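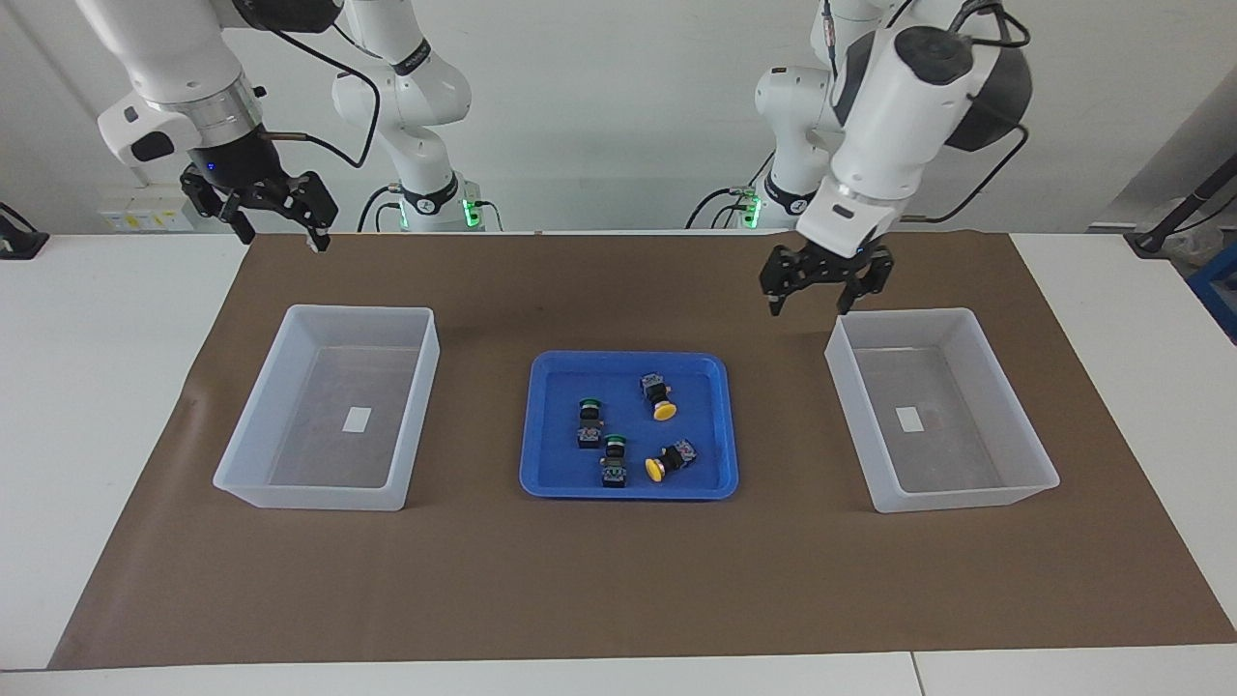

*Photo: Samo Workcell Archive, Bench 5*

**Release Candidate**

The planner froze on Thursday, a little before the end of the day shift, and the person on the late rota inherited it.

She read the handover note twice. Sorting task, two bins, four switches, green to one side and yellow to the other. The arms had come up, passed their self-check, moved to the ready pose and stayed there. The status lights were green. The log said PLANNING, and under it PLANNING again, all the way down.

Tundstead had bought the software from Vitia and then bought the support contract, which had lapsed in July. So it was hers.

She started with perception, the part everyone blamed first. The detector had found all the switches. It drew a tidy outline around each cap and gave the upright ones a high score and the tipped ones a slightly lower score. The poses looked right when she laid them over the camera view. The yellow mushroom caps were on their sides, and the pose estimator had them on their sides. She closed that window.

Control was fine too. She jogged the right gripper up a little and down again, and it went where she sent it.

That left the Morikawa layer. It sat between the two and decided which arm took which part, and in what order. An engineer who had left the company had written it in one winter and named it after the street he lived on. It had 189 tests, and all of them passed. She ran them again anyway and ate a sandwich while they scrolled by.

Then she turned on the verbose trace and watched a single planning cycle go through.

The left arm proposed the upper yellow switch. The right arm proposed the upper green one. The layer checked the two paths against each other, found they came too close over the tray, and asked both arms to yield. Both arms yielded. The left arm then proposed the lower yellow switch, and the right arm proposed the lower green one. Too close. Both yielded. The left arm proposed the upper yellow switch.

She let it run. It made 76 cycles in the time it took her to find her glasses.

There was supposed to be a tiebreak. She found it in a file called manners.py. If both arms yielded, the one with the lower cost went first. Somebody had rounded the costs to make the log easier to read, and with the parts laid out this evenly, the rounded costs came out the same. Equal cost meant nobody had priority. The comment above the line said *should never happen*.

She removed the rounding. It was a one-line change. She ran the tests, and they passed, which told her very little, so she wrote a new one with two arms and two equal costs and watched it fail. The real numbers could tie as well, on a bad day. She thought about that for a while.

In the end she added a second rule. On a tie, the arm that had waited longer went first, and if that was equal too, the right arm went. There was no reason for it to be the right arm. She wrote that in the comment - *no reason, just pick one* - and the new test passed.

It was 11:40 at night. She went out to the bench, checked that the guard was shut, and pressed start.

The log said PLANNING. Then it said RIGHT: UPPER GREEN, and LEFT: HOLD.

The right arm moved in over the tray, closed on the green cap, lifted it, and carried it across to its bin. The left arm waited until the path was clear and then came down for a yellow one. It took two tries to get a grip on the cap. She made a note of that for the grasp people.

When the tray was empty she set the switches back the way they had been, two up and two tipped, and ran it again. She did this until the vending machine in the hall shut its lights off. Then she tagged the build, wrote up the handover, and under *Cause* she put: both arms were waiting for the other one.

She read it over, added the line number, and sent it.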